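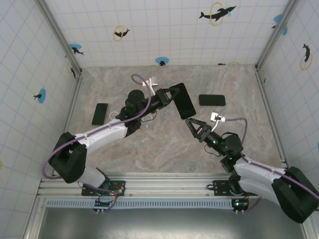
Left gripper drops force to zero mid-handover, no fault raised

Asked by Agnes Lennox
Tags: grippers, dual-arm, handover, cable routing
Viewed 2646 times

Two-arm cell, both arms on a common front rail, parallel grippers. The task is phone handling. The left arm picks a phone from the floor panel, lifts it and holds it tilted, the right arm comes in open, closes on the free end, and the left arm releases. Controller is a Daseck, one per arm, with a small Narkeo script on the host doing the sequencing.

The fault: on some cycles the left gripper lets go before the right one has closed. The phone falls to the floor panel. One screen cracked so far. The left arm stays in position, the sequencer carries on, and the right gripper closes on air and reports "closed, no object." Nothing is raised on the left side at all.

What I have so far:

Last long run was 300 handovers with 17 drops. All 17 were on the left arm, all within the lift or the hold. None on the pick itself.

Commanded grip force in the log is constant through the drop. Measured motor current goes to zero for one or two samples, then returns with the fingers already open past the phone.

Swapped the finger pads. No change.
Lowered lift speed by half. Fewer drops, but I did not run it long enough to give a number.
Supply voltage at the base board looks clean on a meter.

The cable on the left arm runs along the outside of the links and loops over the wrist to the gripper. It has been that way since June and the drops started a good while after that.

Is this a controller setting, or should I be looking at hardware? I would prefer not to re-cable the arm on a guess.

Comment from Agnes Lennox: Forgot to say, firmware is the same on both arms. I compared them before posting.

2 of 3 answers shown first by score

Answer 1 (accepted)
Euan Nisbet
January 2, 2026

Current at zero with the command unchanged means the gripper motor lost power or its driver reset. It is not a tuning problem. A force or gain setting that was wrong would show up as low current, and you would see it on the pick as well.

A meter at the base will not show this. It averages, and the base is the wrong end of the cable. You need a scope at the gripper connector, or failing that a log of the driver's uptime counter. If the counter restarts at each drop, you have a brownout or an open contact.

My order of work would be:

1. Power down and lock out the cell. Unplug the gripper cable at both ends and look at the pins. Pushed-back pins on this style of connector are common and hard to see unless you look straight in.
2. Put a continuity tester on each conductor and flex the cable by hand at the elbow, then at the wrist loop. Move it slowly. A broken strand will often open only at one angle.
3. If that finds nothing, move the whole cable from the right arm to the left and run again. If the drops follow the cable, you are done. If they stay on the left, suspect the base board or its connector.
4. Check the ties. If one is pulled tight close to a joint, all the bending happens in a short length next to it. Slack has to be available on both sides of the joint.

The lower drop rate at half speed fits a mechanical cause. So does a delayed start. Cables last for some number of flexes and then do not.

Separate matter, and I would fix it first. Your sequencer is releasing or proceeding on time, or on the left arm's commanded state. It should not go on to the release step until the right gripper reports an object, and the left should report "object held" at every stage up to that. If either goes false, stop both arms. As it stands the cell keeps moving after it has lost the part, and anyone who sees a phone on the floor will be tempted to reach in for it.

Also find out what your gripper does on driver reset. Some open to home on power-up. If yours does, turn that off — it would explain why the fingers are already open when the current comes back. With homing off you may find that the phone stays put through a short dropout, depending on the gearing. That does not repair the cable.

Comment from Agnes Lennox: Homing on power-up was enabled. The uptime counter restarts on every drop. Step 2 found one conductor going open at the wrist loop when bent back toward the link. Replacement cable is ordered from Caddale. Cell is off until it is in.

Comment from Euan Nisbet: Fit it with a wider loop than the old one or you will be back here.

Answer 2
tosh_user_18

Had the same thing on a Tosh gripper. Raised the grip force to max and it went away. Try that.

Comment from Euan Nisbet: Max force on a glass phone is a poor idea, and it does nothing when the motor has no power.

Comment from tosh_user_18: ours were metal blocks

Answer 3
Guest

Did you check that the two controllers share a ground? We had odd resets for weeks on a pair of arms with separate supplies. It was the ground between the host and one of the boards, a screw terminal that was never tightened. Not sure it applies if only one arm does it, but it takes five minutes with the power off.

Comment from Agnes Lennox: Checked, it was tight. Thanks.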